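Taming the Cord and Tubing Drawer

I put this job off from September until last weekend. We have one deep drawer in the laundry room where every cord, hose and bit of string in the house ends up, and when my neighbor Jihad Bataineh came by to borrow an extension cord, I had to hand him a knot the size of a cabbage. So I finally sat down with a cup of coffee and sorted the whole thing out!

Pull everything out first

Dump it on a table with a light-colored top or an old sheet (you'll see the little stuff better). Don't untangle anything yet. Just make piles: power, computer things, tubing, string, and the pile of shame for whatever you can't identify. Mine was big.

Coil tubing the way it wants to go

Soft plastic tubing has a memory. It came off a roll at the store and it would love to go back to being a roll, so let it. Hold one end, feel which way it curls, and add loops in that direction without twisting.

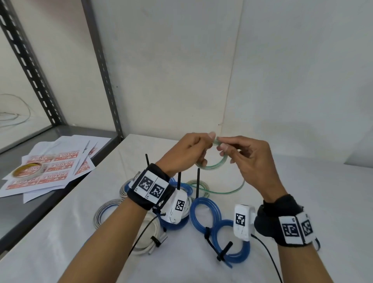

If yours has been folded in a drawer for years and kinks every time you look at it, run a sink of warm tap water and let it soak for 60 seconds or so before you try again. Dry the outside with a towel, and hang it over a doorknob overnight with both ends pointing down. I keep the aquarium tubing apart from anything we'd use for food or drink, and I write which is which on masking tape. Please do this too.

For a real tangle, find a loose end and work backward from it, keeping the part you've already freed looped over your other hand. Pulling hard only makes the knot smaller and meaner. Shake it, loosen it, go get more coffee.
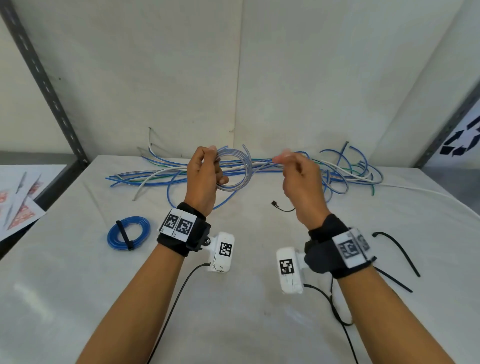 Wrap cables loosely

I used to wind my cords around my elbow, tight as a drum, and then wonder why they quit on me. Now I make easy loops as wide as my hand. Leave 6 inches free at the end so you can plug something in without undoing the whole bundle.

Plastic ties are great for things you rarely touch. I bought a bag of 200 years ago and I'm still nowhere near the bottom of it. Snug is plenty, you should be able to wiggle a finger under there. For cords that go in and out all week I like the hook-and-loop kind, or a twist tie saved from the bread. 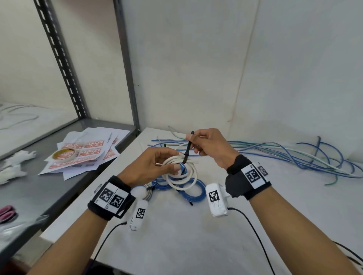
White coil getting its tie, blue one underneath.

Label before you put it back

Masking tape folded into a flag, marker, done. Write what it goes to ("hall printer"), and if you don't know, put it in a bag with the date on it. Anything still in the bag next year goes to electronics recycling.

I stand my coils on edge in old shoeboxes now, like records, and the drawer closes all the way for the first time since we moved in. Jihad brought the extension cord back, by the way, beautifully coiled.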